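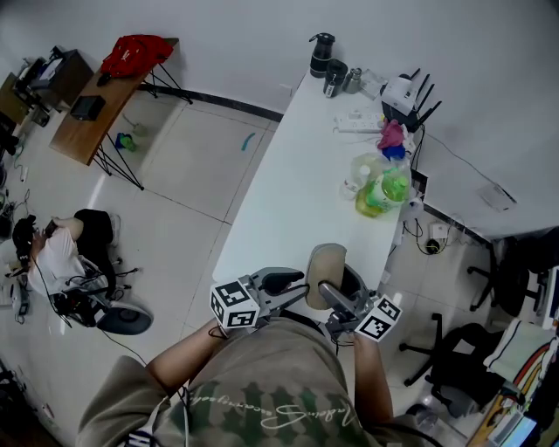 タピオ・ペソネン(Tapio Pesonen)
Trukari 卓上物品記録 編集・保守担当

印刷する | メールで送る

Trukari 卓上物品記録 README(第2版)

概要

Trukari は、共同で使う部屋のテーブルに置かれている物を、日本語の短い文で書きとめた記録集です。飲み物の容器、袋、布、電源タップ、紙類など、片付けのときに「どこへ戻すか」が問題になりやすい物を中心に集めました。記録は191件、対象の部屋は12室です。1件の記録は1つのテーブルの一区画に対応します。

私の母語は日本語ではありません。そのため、物の呼び方については何度も書き直しをしました。不自然な表現が残っていましたら、下の「訂正の送り方」を読んで、知らせてください。

作った目的

最初の目的は、部屋の使用規則を書くための材料でした。規則に「私物は持ち帰ること」と書いても、テーブルの上の物のうち、どれが私物で、どれが備品なのか、書いた人と読む人で考えが違います。Prukcombe の建物でこの規則を初めて貼り出したとき、水筒は残り、ペーパータオルが片付けられてしまいました。必要な物がなくなり、必要でない物が残ったわけです。

そこで、規則より先に、テーブルに何があるかを同じ言葉で書く練習をすることにしました。その練習の文がたまって、この記録集になりました。現在は次のような使い方を想定しています。

・片付けの手順書や貼り紙を書くときの用語の参考
・物の置き場所を説明する日本語文の例
・日本語を学ぶ人のための、容器や日用品の語彙の練習
・部屋の模様替えの前の、物の種類の確認

忘れ物の持ち主を探すためには使えません。持ち主は記録の項目に入っていません。

記録の項目

区画:テーブルのどのあたりか。「奥」「中央」「手前」「右の縁」などの語で書きます。
物:一般的な名前。商品名は、容器に読める形で書いてあるときだけ備考に入れます。
色と形:見てわかる範囲だけ。
となりの物:位置関係を1つか2つ。
状態:立っている、倒れている、丸まっている、袋に入っている、など。
周辺:床、壁、近くの机について、片付けに関係することだけ。
備考:迷ったこと。空欄でもかまいません。

1件の文字数の上限は1000字です。上限に近い記録はほとんどありませんが、備考で長く迷っている記録がいくつかあります。その多くは私が書いたものです。

記入の例

冒頭の写真の白い長テーブルを使って、記入の例を示します。全部の物を書いた記録ではなく、よく質問を受ける物だけを選びました。

区画:奥の端
物:魔法瓶
色と形:黒、背が高い
となりの物:背の低い黒のタンブラー
状態:立っている
備考:「水筒」と書いた人もいた。背の高いほうを魔法瓶、低いほうをタンブラーとして統一。

区画:右の縁の近く
物:大きいペットボトル型の容器(プラスチック)
色と形:緑。緑がかった液体が入っている
となりの物:小さい透明のプラスチックボトル
状態:半透明の袋に一部だけ包まれている
備考:中身の種類は書かない。飲み物か洗剤か、見た目で決めないこと。

区画:電源タップのわき
物:布
色と形:ピンク
となりの物:小さい青い物
状態:くしゃくしゃ
備考:「ふきん」「タオル」「ハンカチ」のどれにもしない。青い物は「小さい青い物」のまま登録。

区画:壁ぎわ
物:Wi-Fiルーター
色と形:白、黒いアンテナが4本
となりの物:手前に白い電源タップ
状態:アンテナは上向き
備考:片付けの対象にしない。

周辺の欄には、「床に小さい青緑色のプラスチック片」と「木の机の上に赤いリュックサック」を入れます。リュックサックは別の机にあるので、テーブルの物としては登録しません。

言葉の選び方

意見が分かれた語について、決めたことを書いておきます。

「容器」と「ボトル」。口が細く、立てて使う形であればボトルとします。材料がわかるときは「金属のボトル」「プラスチックのボトル」のように前につけます。冒頭の写真の小さい銀色のものは「小さい金属のボトル」です。

「袋」と「包み」。透明なものが平らに置いてあると、袋なのか包装なのか、わからないことがあります。第1版では全部を「ビニール袋」にしていましたが、第2版からは「透明の袋または包装」という書き方を認めました。長くなりますが、間違いより良いと考えています。

「ペーパータオル」と「キッチンペーパー」。ロールの形のものは「ロールのペーパータオル」で統一しました。チウ・カイウェン(Kai-wen Chiu)さんは最後までキッチンペーパーがよいという意見でしたので、検索用の別名として残してあります。

「コード」と「ケーブル」。電源につながるものは「コード」、通信のものは「ケーブル」と最初に決めました。しかし、テーブルの縁から下がっている線は、どちらか見てもわからない場合がよくあります。その場合は「線」と書きます。古い記録には「黒いコード」のまま直していない行があります。

「散らかっている」は使いません。何がどこにあるかを書けば足ります。この語を入れると、読んだ人が怒られた気持ちになるという指摘がありました。

片付けとの関係

この記録集は片付けの規則そのものではありません。ただし、Prukcombe の部屋では次の分け方を記録と一緒に使っています。ほかの部屋で使うときは、自由に変えてください。

動かさない物:ルーター、電源タップ、壁に付いた小さい箱とその配線
いつもの場所に戻す物:ロールのペーパータオル、共用の布
その日の使用者が確認する物:ボトル、タンブラー、魔法瓶、袋
すぐ拾う物:床のプラスチック片など、小さくて踏みやすい物

飲み物の容器と電源タップを同じテーブルに置く場合の決まりは、部屋によってかなり違います。カセレス(Cáceres)の部屋では容器の置き場を別の棚にしました。Prukcombe では棚を置く幅がないので、テーブルの奥の端に寄せることになっています。どちらの部屋でも、液体の入った大きいボトルは電源タップから離す、という点は同じです。

青い物のような名前のわからない小物は、Prukcombe では捨てずに、次の使用者に見せてから判断します。少し面倒ですが、何かの部品やふたであることが多いので、続けています。

記録の作り方

各部屋の担当者が下書きをし、別の人が同じ区画を見て、言葉を確認します。二人の書いたことが違うときは、広いほうの言葉を採用します。たとえば一人が「水差し」、もう一人が「ボトル」と書いたら、「容器」になります。

下書きは主にキッティポン・ドゥアンケーオ(Kittipong Duangkaew)さんとチウさんが行い、確認はマフムード・エラジ(Mahmoud Erraji)さんが行いました。項目の並べ方と別名の一覧は、カン・ジーチアン(Zhiqiang Kang)さんの案をもとにしています。全体の日本語は私が直しましたので、文の間違いの責任は私にあります。

7月に部屋の入れ替えがあり、その前後で区画の呼び方が変わった部屋が2室あります。該当する記録では、新しい呼び方を区画の欄に、古い呼び方を備考に入れました。

ファイルの構成

記録.txt … 本体。1件ごとに空行で区切ってあります。
別名.txt … 同じ物の別の呼び方の一覧。
部屋.txt … 部屋の短い説明。壁と床の色、テーブルの形、窓の有無。
変更.txt … 第1版からの変更点。

文字コードは UTF-8 です。全角の数字と半角の数字がまざっている行があります。検索するときは両方を試してください。表計算ソフトで開く場合は、項目の区切りが全角のコロンであることに気をつけてください。取り込み用の設定は Cloltine 用のものしか作っていません。

わかっている問題

・飲み物の容器の記録が多く、文房具の記録が少ないです。選んだ部屋に、文房具を引き出しにしまう部屋が多かったことが影響しています。
・色の名前が人によって違います。「青緑」「緑」「水色」の境目は、別名の一覧でも解決していません。
・「手前」は、見る人の立つ位置で変わります。部屋.txt に入口の位置を書きましたが、入口が二つある部屋では十分ではありません。
・半透明と透明の区別は、担当者の判断のままです。
・白いテーブルに置かれた白い物の書き落としが多いです。電源タップが抜けていた記録は追加しましたが、紙類はまだ残っていると思います。

利用の条件

記録の文は、出典として「Trukari 卓上物品記録 第2版」と書けば、自由に使えます。文を直して使ってもかまいません。貼り紙に使う場合は、出典を省略できます。部屋.txt は建物の中での利用のために書いたものですので、外に公開するときは先に連絡をください。

訂正の送り方

訂正は、記録の番号、直す前の文、直した後の文の順に書いて、編集担当あてに送ってください。理由は一行で十分です。日本語の自然さについての訂正は、特に歓迎します。新しい部屋の記録を加えたい場合は、先に部屋.txt の形式で部屋の説明を送っていただくと、区画の名前を決めるのが早くなります。

返事は遅れることがあります。二週間たっても返事がないときは、もう一度送ってください。

最終更新:2018年12月14日

このページを印刷する | このページをメールで送る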